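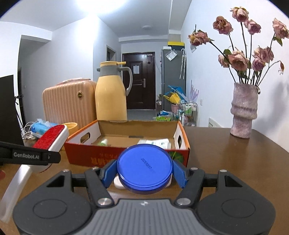 Day 2 with the hand-held grippers and I'm sold on the textured pads over the plain ones from Medden. Smooth round things were my worst category last time. The blue container is sitting tilted between the pads there and I'm barely squeezing!

Print | E-mail 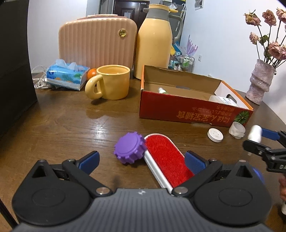
Next up, long skinny stuff - the Ibarra jaws were hopeless at it. I've gone with the lint brush for this one, red velvet side and all. More grip notes in January.

4 comments | 80 shares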